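가구디자인 실습 2 / 4주차 강의노트
주제: 의자 좌판 각도랑 등받이, 그리고 적층 곡면

지난주 과제 안 낸 사람은 조교한테 메일. 오늘 판서한 거 정리해서 올림, 급하게 쳐서 오타 있을 수 있음.

1. 앉는다는 것
- 좌판이 수평이면 엉덩이가 앞으로 밀림. 뒤쪽을 살짝 낮춘다.
- 작업용 의자는 기울기 작게, 라운지는 크게. 식탁 의자는 그 사이.
- 학생들 도면 보면 전부 라운지 각도로 그려 옴. 밥 먹는 의자인데 누워 있음.
- 앞 모서리는 반드시 굴릴 것. 허벅지 뒤가 눌리면 오래 못 앉는다.
- 등받이는 허리 받치는 지점부터 정하고 윗선은 나중에. 반대로 하면 모양만 남음

2. 사례: Ginard 의자 (Roos Cuypers)
- 너도밤나무 단판 9겹 적층, 좌판과 등받이가 한 장.
- 꺾이는 부분 반경이 핵심. 처음 시제품은 반경이 너무 작아서 바깥쪽 단판이 터졌다고 함.
- 해결: 단판 두께를 줄이고 겹수를 늘림. 금형은 그대로 썼음.
- 등받이 폭이 위로 갈수록 좁아지는데 이건 쌓을 때 옆 의자랑 안 걸리게 하려고. 6개까지 쌓임.
- Cuypers 인터뷰에서 받아적은 말: "곡선을 그리기 전에 나무를 먼저 휘어 봐라." 시험에는 안 나옴.

3. 사례: Fontana 벤치 (Tiziana Pellegrini)
- 길이 때문에 적층 대신 원목 판재. 가운데 처짐을 밑에 댄 띠장으로 잡는다.
- 다리가 4개인데 끝에 안 붙이고 안쪽으로 들여놓음. 끝에 한 사람만 앉으면 들리지 않나? 질문 나왔는데 좋은 질문. 들여놓은 거리랑 자체 무게로 계산해 보면 된다. 다음 시간에 같이 풀어봄
- 나무는 폭 방향으로 늘고 준다. 띠장에 나사 구멍을 길쭉하게 파는 이유. 둥근 구멍으로 꽉 조이면 여름 지나고 판이 갈라짐. 이거 매년 누가 꼭 갈라먹는다.

4. 결합부
- 다리와 좌판 사이가 제일 많이 부러진다. 뒤로 기대면서 흔드는 하중 때문.
- 장부 맞춤: 접착 면적이 넓을수록 좋음. 단면끼리 붙이는 건 접착으로 안 침. 결 방향 확인!!
- 목심만으로 버티는 구조는 이번 과제에서 금지.
- 금속 부품 쓸 거면 분해 가능하게. 나중에 다리 하나만 갈 수 있어야 됨.
- Kieran Fahy 책 4장 참고. 그림이 좀 옛날 거지만 결합부 단면은 제일 잘 나와 있음.

5. 마감
- 오일: 손보기 쉽고 물 자국에 약함. 바르고 나서 꼭 닦아낼 것. 안 닦으면 끈적하게 남는다.
- 오일 묻은 헝겊은 뭉쳐서 버리지 말고 펴서 말린 다음 금속통에. 불 난다.
- 수성 바니시는 결이 일어나니까 첫 칠 후 가볍게 샌딩.
- 왁스만 바른 의자는 옷에 묻어남. 좌판에는 쓰지 마세요
- 색 넣을 사람은 같은 나무 자투리에 먼저 칠해서 가져오기. 화면 색이랑 다르다고 우는 경우 많음.

6. 과제
- 식탁 의자 한 점, 축소모형 + 측면도. 측면도에 좌판 기울기랑 등받이 각도 반드시 표기.
- 기준 식탁 높이는 700mm로 통일. 보통 식탁보다 좀 낮음, 그래서 좌판 높이도 다시 생각해야 한다. 일부러 그렇게 정함.
- 재료 자유인데 접착제 종류는 적을 것.
- 팀으로 하는 경우 누가 뭘 했는지 한 줄씩.
- 7월 전시에 낼 사람은 따로 얘기해 주세요. 자리는 Graziella De Luca 선생님이 배치함. 받침대는 학교 것 쓰면 됨.

7. 읽을 것
- Sandro Ferri, Zunditz 스툴 작업 노트. 짧음. 다리 벌림각 정하는 부분만 읽어도 됨.
- Skimska 카탈로그 뒤쪽에 있는 분해도. 나사 위치 유심히 볼 것, 왜 안쪽에서 조이는지 생각해 오기.

다음 주는 등받이 살 간격이랑 직물 좌판 들어감. 끈 엮는 실습 있으니까 손톱 긴 사람은 장갑. 측면도 초안은 종이로 뽑아서 가져오고 파일만 들고 오면 안 봐줌.
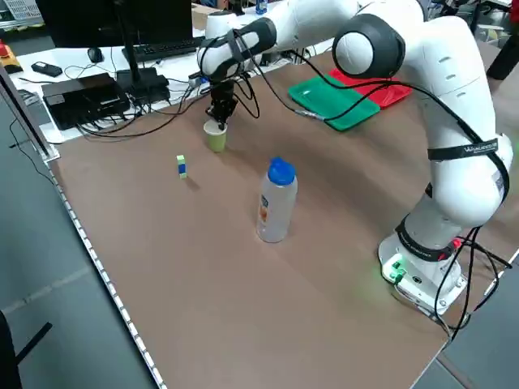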